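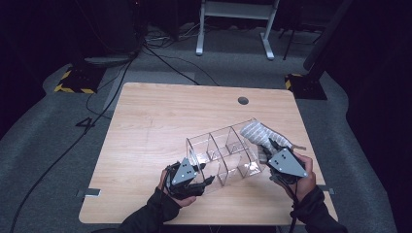 검색어를 입력하세요 검색
2023년 9월 | Nadiia Boiko
인쇄 | 이메일 보내기

3.2 칸막이형 정리함의 수납 조건

소형 직물류의 수납 과제에는 투명 아크릴 정리함을 사용하였다. 정리함은 얇은 투명 내벽으로 나뉜 개방형 칸이 한 줄로 배열된 구조이며, 밝은색 목재 상판 위에 놓았다(그림 1). 그림 1의 정리함은 상판에 대해 비스듬한 방향이고, 회색과 흰색 줄무늬 직물 한 점이 그 한쪽 끝 위로 들려 있다.

수납 대상은 Derkach 목록에서 선정한 니트 소품 77종이다. 각 품목은 접기, 말기, 비정형 투입의 세 방식으로 수납하였고, 총 1,000회의 시행 중 기록이 완전한 844회를 분석에 포함하였다. 한 시행은 품목이 상판에서 떨어지는 시점에 시작하여 칸 상단 모서리 아래로 전부 들어간 시점에 끝난다. 품목 일부가 내벽에 걸쳐 남은 경우는 미완료로 분류하였다.

칸 폭 대비 직물 폭의 비는 Votport 절차에 따라 시행 전에 측정하였다. 말기 방식에서는 이 비가 1을 넘으면 인접 칸을 침범하는 빈도가 증가하였다. 접기 방식의 결과는 접힌 변의 방향에 좌우되었으며, 이에 대한 분석은 4.1절에서 다룬다.

그림 1. 투명 칸막이 정리함과 줄무늬 직물.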